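4. Placing the Sonitz doormat

Caution: Do not trust the word "non-slip" on any mat's label, ours included. Test it on your own floor.

1. Sweep the floor and let it dry.
2. Lay a sheet of plain paper where the mat will go.
3. Set the mat down with one edge over the paper. Leave it for 16 hours.

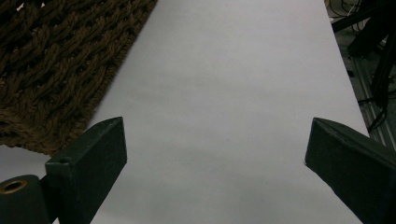

Shedding is the usual complaint with thick woven mats, and "low-shed" claims rarely survive the first week. Check the paper along the fuzzy edge of the mat, where it overlaps the white sheet – dark fibers are easy to spot there. Lift the mat and look underneath too.

4. Shake the mat outdoors, then repeat steps 2 and 3.

Note: If it still sheds after 5 rounds, return it.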